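Speaker notes, open day evening talk
12/12/2025

Start before everyone is sitting down. Say thank you for coming out, say where the coffee is, and say that the talk runs short so there is time to go back to the floor afterward.

Good evening, all, and welcome to Ostonow. I'm so glad to see such a full room. We set out 50 chairs and I was told that was optimistic, so thank you for making me look sensible for once. If you're standing at the back, please do come and lean on the windowsills, they're sturdier than they look.

I want to talk tonight about what it's like to open your doors and let people watch a robot do housework. I've been on both sides of it now. In September I went along as a plain visitor to the open day at Cekaletti, and I stood behind the rope with everybody else, and I learned more from the people next to me than I did from the program sheet. (Pause here, let them settle.) One lady had brought her own dish towel, in case they'd let her hand it over. They did let her, and I have rarely seen anybody so pleased!

So when we came to plan our own day, I kept thinking about her and her dish towel. We picked laundry, a task that everyone in this room has done and has opinions on.

(Slides. Leave each one up for a good while and don't talk over the first.)
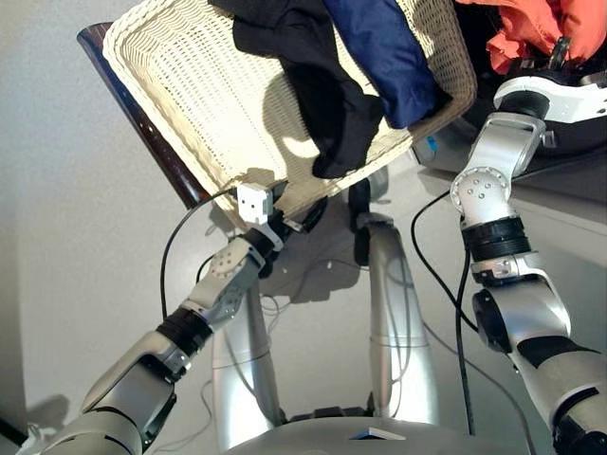
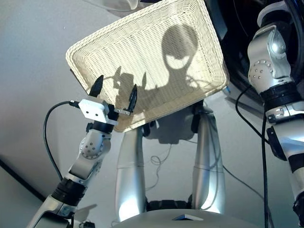
Same basket all the way through.

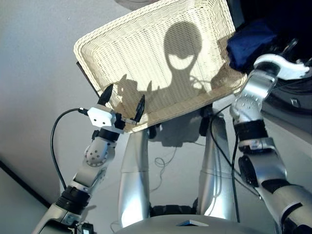
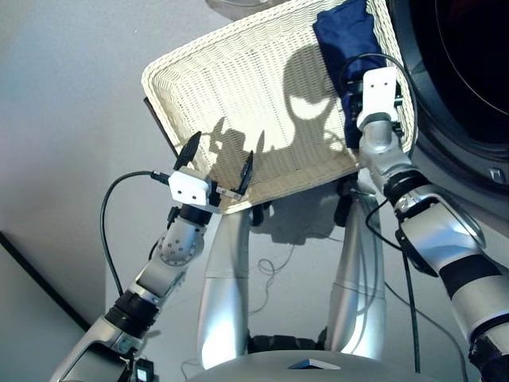

My own part in all this is the visitors, and I'd like to spend the rest of our time on them. Planning a demonstration, I've found, is mostly planning where people will put their eyes, and a crowd looks at the big moving thing and misses the small one. Go back to the last slide for a second, the one with the dark blue cloth up in the corner of the basket. One gripper is right up against that cloth, and the other one is down at the lower left with its two fingers spread wide. If you're standing at the rope you will probably pick one of those to watch, and your neighbor will pick the other, and afterward you'll tell each other about two different demonstrations. I love that. It's the best conversation starter we have, and it's why we now leave a gap between runs, so there's time for the talking.

(If they laugh, wait. If they don't, carry on.)

A few things we changed after our first try. We had planned for 100 visitors across the day and we had 303 through the door, so the rope was in the wrong place by lunchtime and had to be moved. We'd printed 200 of the folded program sheets, and those were gone well before the afternoon. And we had the Pascual room set aside for questions, down the hall, with a nice sign. People didn't want to go down the hall. They wanted to ask while they were looking, so next time the questions happen at the rope and the Pascual room can be for coats.

The question we got most was whether it could do this in their house. I'd ask you all, if you're helping on the next day, to answer that one slowly. Ask them about their house first. Ask where the basket goes, who else uses the room, whether there's a dog. You'll have a much better chat, and you'll come away with something useful to pass along to the team.

The second most common question was from the children, and it was what its name is. We didn't have an answer ready. The box on the front desk came back full of suggestions, and Jeto was in there so many times, in so many different colors of crayon, that we've put it on the visitor badges.

(Hold up a badge. They're in the left jacket pocket.)

Now, I promised you I'd be brief and I've already used up most of that promise. The floor is open again until the coffee runs out, the sign-up sheet for helpers is by the door, and if you have a pen, please bring it back after you've used it. Thank you so much, everyone. Any questions before we go through?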